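Temura House: Bedding and Soft Goods
Gallery 3 of 11

Home
Rooms
Furniture
Bedding and Soft Goods
Kitchens
Contact

Posted 5/29/20 by Kirsty Horrocks

This part of the gallery covers what goes on the beds at Temura House: sheets, blankets, quilts, and the throws that came with the building. It also covers the changeover, when a bed is cleared, sorted, and made up again. The linen register now has 1,579 lines, and the gallery shows a very small part of it. Patterned pieces get priority, as plain white sheets all look the same at this size.

Captions name pieces by color and print. Register numbers are left off because several pieces were renumbered in October, when the old Fota list was merged with ours. Anyone who needs a number can ask at the desk on the first floor.

How the layers are named

The word "blanket" was used in the Fota list for almost anything thicker than a sheet. We have split it up as follows.

Sheet. Flat or fitted, cotton or cotton blend. Goes next to the mattress pad. White unless the register says otherwise.

Blanket. One thickness of fabric, no filling. Fleece, wool, or woven cotton. Goes over the top sheet.

Quilt. Two outer faces with a filling between them, stitched through. Goes over the blanket at night, or folded back toward the head or the wall during the day.

Throw. Any loose cover too small to tuck in. Throws are not counted as bedding and are kept on the chair shelf.

Dennis Sedgwick wanted a fifth group for covers that have been cut down from something larger. There are only a few of these. They stay under the name of whatever they are used as now, with a note in the remarks column.

Prints

Most of the printed pieces fall under florals. Large florals have one main motif, placed near the middle of the piece, with the stems and leaves arranged to fit it. Small florals repeat on a grid and have no center. The difference matters when a bed is made up: a large floral has to be squared to the mattress or it looks crooked from the door, while a small floral can be off by a hand's width and still pass.

Branch and bird prints are listed apart from florals. They are usually printed in one faint color on a pale ground and lose contrast with each wash. Two pieces of the same age can look quite different if one has been line dried in the sun. We dry them indoors on the long rails.

Yellow prints are the hardest to match. The Gosling order and the Edard order were both listed as yellow floral, and side by side they are not close. If a pillowcase is missing from one set, do not fill in from the other. Leave the set short and write it down.

Clearing a bed

The order of work was set by Sandra Pilkington and has not changed much since.

1. Push the quilt to the back of the bed. Do not put it on the floor.
2. Lift off clothing and other loose items one at a time. Check pockets and folds.
3. Hang or fold clothing right away. Dark garments go on a separate pile — lint from fleece shows on them, and they need a roller before they go back in the closet.
4. Take off the blanket with two hands, folding the long edges to the middle.
5. Shake the sheet over the bed and look at both sides for stains.
6. Sort into white, pale print, and strong color.

Step 2 is where most of the time goes. Garments left on a bed pull other fabric along with them, and small printed pieces end up inside sleeves or under a hem. Deividas Pētersons once spent a good part of an afternoon looking for a pillowcase that had gone to the laundry inside a sweatshirt. The garment should be lifted straight up and held clear of the bed before it is turned or folded.

Fleece

Wash cool, inside out where there is a printed face. No softener. Tumble on low or hang. Fleece picks up hair and thread from whatever is near it, so it gets a load of its own. Do not iron it. The print on the deep-colored pieces has held up well, and the only real wear is along the edges, where the nap goes flat.

Quilts

Wash one at a time. A quilt that is put away with any damp in the filling will smell by the next use, so they get a second night on the rails before folding. Fold in thirds and then in half, with the stitching lines inside. Flat storage is better, but there is no shelf deep enough for it.

From the changeover
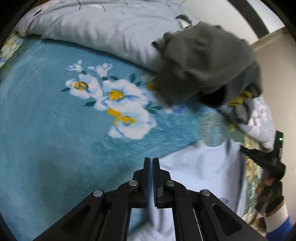 Teal fleece blanket with white blossoms and yellow centers, dark gray garment being lifted at right. Branch and bird quilt bunched at the back of the bed.

Large floral, by the grouping given above. The yellow centers and blue outlines make this one easy to pick out of a stack even when only a corner shows. The quilt behind it is listed as pale blue-gray. An earlier entry had it as plain gray, which was corrected by Jamie Holroyd after a check against the branch and bird shelf. The white sheet has light creases, normal for sheets that are folded and not pressed.

For sorting purposes the teal goes with strong color, the quilt and any yellow pieces with pale print, and the sheet with white. The gray garment is clothing and does not enter the register.

Corrections to this page

The care notes for fleece used to say warm wash. That was copied from the Fota list and was wrong for printed pieces. Changed to cool.

The entry for wool blankets has moved to Gallery 4 with the other winter covers. Links from the old page have not all been fixed.

Corrections to color names should be sent to Kirsty Horrocks with the register number, if the tag is still readable, and a note of which room the piece is in.

Previous: Furniture
Next: Kitchens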